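Zirker Daily Sketch Program: Frequently Asked Questions

Last updated 2026-02-18

About the program

What is the Daily Sketch Program?
The Daily Sketch Program is a self-paced drawing and painting course offered by the Zirker Center for Drawing in Ditumholm. Participants receive a list of 94 prompts and complete one small sketch for each. A prompt is usually a single word or a short phrase, such as "lantern," "a garden gate" or "something with wheels." Participants may interpret the prompts in any way they choose.

Who may register?
Registration is open to adults and to young people aged 12 and over. Participants under 18 must have a registration form signed by a parent or guardian. No previous drawing experience is required.

Do I have to complete a sketch every day?
No. The prompts are released together at the start of the season, and many participants work on several in one sitting and then pause for a week. The Center asks only that all work intended for the exhibition be submitted before the closing date shown on the registration form.

Is there a fee?
A registration fee applies and covers the printed prompt booklet, access to the online gallery and one visit to the open studio. Current fees are listed on the registration form. Reduced rates are available to students and to residents of Bollholm and Ditumholm.

Materials

What size should my sketches be?
Sketches should be no larger than a standard postcard if they are to be hung in the exhibition. Work of any size may be placed in the online gallery.

Which paper is recommended?
For pencil or ink alone, ordinary sketchbook paper is suitable. Participants who plan to add watercolor should use paper with a weight of 300 gsm, which holds up to repeated washes with little buckling. Lighter paper may be used if it is taped to a board and left there until dry.

May I use digital tools?
Yes. Digital drawings are accepted in the online gallery under a separate heading. A printed copy is needed for the exhibition, and participants are responsible for their own printing. Images produced entirely by a text-based generator are not eligible.

May I work from photographs?
Participants may work from life, from imagination or from photographs they have taken themselves. Photographs by other people may be used only with permission, and the source should be noted on the back of the sketch.

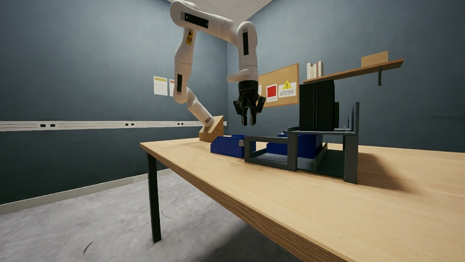
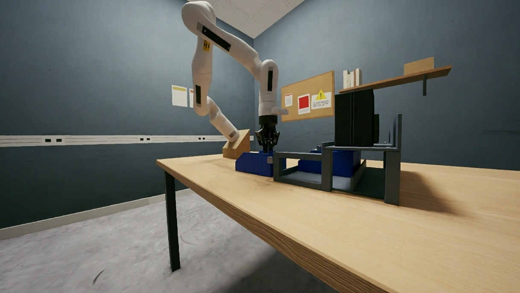
Submitting work

How do I submit a sketch to the online gallery?
Sign in with the participant number printed on the cover of your booklet, select the prompt and upload a scan or photograph. Files should be in JPEG or PNG format. Each upload is checked by staff before it appears in the gallery – please allow up to five working days.

My scan looks paler than the original. Can this be corrected?
Flatbed scanners often lose light washes and soft pencil. Raising the contrast slightly before uploading is permitted. Participants without suitable software may bring the original to the front desk, where it will be scanned at no charge.

May I replace a sketch after it has been uploaded?
Yes, once per prompt. The earlier version is removed from public view and cannot be restored.

Who owns the copyright in my work?
The participant does. By submitting a sketch, the participant allows the Center to show it in the gallery, in the exhibition and in printed notices about the program. Any other use requires written consent.

The exhibition

When and where is the exhibition held?
The exhibition takes place each July in the Guimarães Room, on the ground floor of the Center. Opening hours are posted at the entrance and on the events page.

Will all submitted sketches be shown?
Space does not allow this. Last season the gallery received 2145 sketches. Every participant who meets the closing date is entitled to have one sketch hung, chosen by the participant. Additional pieces are shown as wall space permits.

Do sketches need to be framed?
No. Please submit work unframed and unmounted, with your name, participant number and prompt written lightly in pencil on the back. Charcoal and soft pastel must be fixed before delivery.

May I sell my work at the exhibition?
Sales are not handled at the exhibition. Visitors who ask about a particular piece may leave their contact details at the front desk, and these will be passed to the participant.

How are originals returned?
Work may be collected from the front desk after the exhibition closes. Participants who live outside the area may enclose a stamped, addressed envelope – a stiffened one is advised. Work not collected by the end of the season is stored until the next program begins.

Withdrawals and further questions

Can I withdraw after registering?
Participants may withdraw at any time by writing to the program office. The fee is refunded in full if the booklet has not yet been mailed.

What should I do if I lose my booklet?
A replacement may be requested at the front desk. Please have your participant number available, or bring another form of identification.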